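Allel planner: right arm stops past the target after update
Status: Reopened
Component: motion planning / grasp approach
Site: Kokitmont

Reported Friday
Since the August build the right arm goes out to full reach and holds there with the hand open. The planner log says "approach complete". I don't buy it. The grasp pose in the same log is 22 mm from where perception puts the object.

Reply from Drestus support
Known timing issue. Please raise the planner timeout from 300 ms to 800 ms and retest.

Update
Raised it. Same result, only slower. Then tried 2000 ms to rule timeouts out completely, and the planner returned the same path every time. If this were a timing issue I'd expect at least one different answer.

Reply from Drestus support
Could be camera calibration. Please rerun the Bielecka calibration tool and attach the report.

Update
Reran it, report attached. It passes, but it passed before the update too, and it checks the camera against its own saved values, so I wouldn't lean on it. My guess is the rack got merged into the target cluster and the approach point is being pulled toward it. Can someone look at the segmentation output before sending me another setting to change?

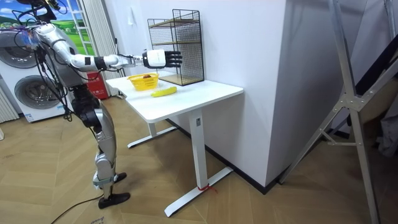

Right arm at full reach, hand open above and slightly beyond the yellow basket, fingers toward the rack.

Next step: replay the log with the rack masked out of the point cloud. Leave this open until the replay is in. The ticket was closed once already on the strength of "approach complete".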